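Keeping Food Cold When the Power Goes Out

Summer storms knocked out power to 744 homes on the Jalbridge side of town in August, and many members wrote in to ask what they should have kept and what they should have thrown away. The short answer is that a closed refrigerator holds a safe temperature for four hours. A full freezer holds for two days, a half-full one for one day.

Keep the doors shut. If you know a storm is coming, move milk, meat and leftovers into a cooler with ice before the lights go, and put drinks in a separate cooler - people open that one all afternoon.
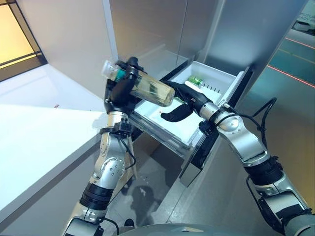 What to throw out

Meat, fish, soft cheese, cooked rice and cut fruit should go if they have been above 40 degrees for more than two hours. Butter, hard cheese, ketchup, mustard and whole vegetables will usually be fine. Don't taste food to decide. A cheap refrigerator thermometer will tell you more, and the Danladi hardware store has them next to the canning jars.

Food from the freezer can be frozen again if it still has ice crystals in it. Ice cream can't.

Claims and supplies

Members on the Loltia plan can claim up to $200 for spoiled food after an outage of 12 hours or more. Write down what you threw away and keep your receipts. Claim forms are at the front desk and are due by the end of September.

We also have about 1,000 reusable ice packs left from the spring order. They are free, two to a household, while they last. Bring a bag.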